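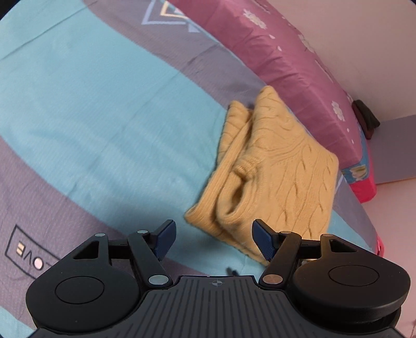

Jocelyn Melnyk wrote to me after the last post to say that eight hours is a number made up by people who don't have to get up at four, and that she has slept in two goes for most of her adult life with no harm done. She goes down at nine, wakes at one, reads or irons until half past two, then sleeps again until the alarm. Her question was why I kept calling what I do a problem.

I've been thinking about that for a week. The last post was a long complaint about waking in the middle of the night, and I did use the word problem a lot.

Some background for those who missed it. I came off rotating shifts at Lerik in August, after fifteen years in the dispatch office. Two weeks of days, one of afternoons, one of nights, and then back to the top. I had assumed that once I was on straight days my body would sort itself out in a month. It didn't. I fall asleep fine, usually by ten, and then I'm awake between two and three with my mind going over freight bookings that belong to other people now.

I've tried the usual things. I cut coffee after noon, which helped a bit. I moved supper earlier, which made no difference except that I was hungry at nine. I bought blackout curtains and hung them on the rod that was already there, so there was a gap at both sides and the streetlight came in anyway. A wraparound rod fixed that. I changed the bedding to cotton because the polyester set was too warm by midnight even in January. I took the clock radio off the night table and put it on the dresser facing the wall. Of all of these I'd keep the clock one if I could only keep one. Not knowing that it's 2:40 is worth more than I would have guessed.

I also bought a white noise machine, a Zendeck, on sale. It has a rain setting that repeats, and once I'd found the spot where it repeats I lay there waiting for it. It lives in the closet now. A box fan does the same job.

The sleep diary was my doctor's idea and I kept it faithfully for six weeks. You write down when you went to bed, when you think you fell asleep, when you woke, and how you felt in the morning on a scale of 1 to 5. I gave almost every day a 3. When I brought it in she flipped through and asked what a 5 would feel like, and I couldn't tell her. I don't think I've had a 5 since before the kids. She said that if most days were a 3 and I was getting through work and driving safely, then we could stop worrying about the scale and talk about the nights. We talked about the nights. She ruled out apnea as far as she could from the questions, sent me for bloodwork that came back normal, and said the waking itself was ordinary at my age.

What she did want me to change was the lying there. If I'm awake long enough to be annoyed, I'm to get up, go to another room, keep the lights low and do something dull until I'm sleepy. I resisted this for a while. Our floors are cold and the stairs creak, and getting up felt like giving in. But I've been doing it since March and I'm back to sleep sooner than I was when I stayed put. Some nights I'm only up for fifteen minutes.

So that is where I was when Jocelyn's note came. She's describing more or less what I do, except that she has made it into a routine and I've been treating it as a failure every time. I've read the articles about people in earlier centuries having a first sleep and a second sleep. I don't know how solid that is, and I'm wary of anything that gets passed around that much. But I can see that it would be easier to be up at two if you expected to be.

I'm not convinced all the way. Jocelyn starts work at five and is finished by early afternoon, and she naps. I'm at a desk until half past four and then there's supper and whatever hockey or band practice is on that night. There isn't a spare hour in the day to make up what I lose in the dark. If I went to bed at nine as she does I'd hardly see my husband, who gets in from Flikdale at eight on a good night. She lives alone and says so herself.

Still, I have made two changes on the strength of it. I leave a jigsaw set up on the card table in the back room, under the small lamp. It's 2,000 pieces, mostly sky, and it's about as dull as anything I own. And I put my slippers and housecoat on the chair by the door so I'm not feeling around for them and waking him up. I still say problem when people ask, but I'm trying to say it less.

A few of you asked about melatonin. I tried it for ten days on the pharmacist's advice and had vivid dreams and a thick head in the mornings, so I stopped. My sister takes it and sleeps like a log. Ask your own pharmacist.

Someone else asked whether I missed the night shifts. I miss the drive home in June, with the sun up and the roads empty. I don't miss trying to sleep at nine in the morning while the neighbours had their driveway done.

Next post will be about the garden, as the rhubarb is finally up and I need to decide whether to split it this year or leave it one more.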